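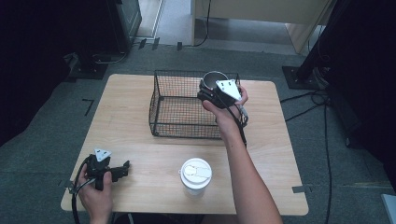
Über uns

Wutano ist ein Becherverleih, und ja, wir können stundenlang über Becher reden! Angefangen haben wir mit 40 Stück, einer geliehenen Spülmaschine und einem Sommerfest, auf dem am Ende trotzdem noch Einwegbecher standen. Das hat uns geärgert (und angespornt).

Heute beliefern wir Büros, Schulen und kleine Veranstalter mit Mehrwegbechern, die man gern in die Hand nimmt. Dunkles Metall, blanker Rand, innen leicht zu reinigen – unser Modell Paucar ist nach wie vor der Liebling im Team. Wer morgens um halb acht seinen Kaffee daraus getrunken hat, gibt ihn ungern zurück, das kennen wir von uns selbst.

Fast genauso viel Herzblut steckt in den Körben. Wir liefern und holen in offenen Drahtkörben, weil man auf einen Blick sieht, was drin ist, und weil nach dem Spülen überall Luft hinkommt. Jairo Huaranga hat unser Korbsystem entwickelt und dafür 12 verschiedene Maschenweiten ausprobiert. Seine Regel für alle Neuen: große Becher zuerst, Öffnung nach oben, nichts stapeln.

Unsere Werkstatt liegt in Gimstead, gleich hinter der alten Gärtnerei. Wir sind 5 Leute, dazu kommen im August meistens Aushilfen, denn dann ist Festzeit und es gehen auch mal 200 Becher an einem Vormittag raus. Das macht riesigen Spaß, auch wenn danach alle Handtücher in der Wäsche sind.

Auf Wunsch räumen wir nach der Veranstaltung die Tische mit ab. Einwegbecher und Deckel, die Gäste mitgebracht haben, sammeln wir getrennt ein.

Neu im Sortiment ist Gralard, unsere Teeküchen-Ausstattung für kleine Büros: ein Korb, ein Satz Becher, wöchentlicher Tausch. Ihr möchtet es ausprobieren oder einfach mal vorbeikommen? Schreibt uns, Kaffee gibt es immer!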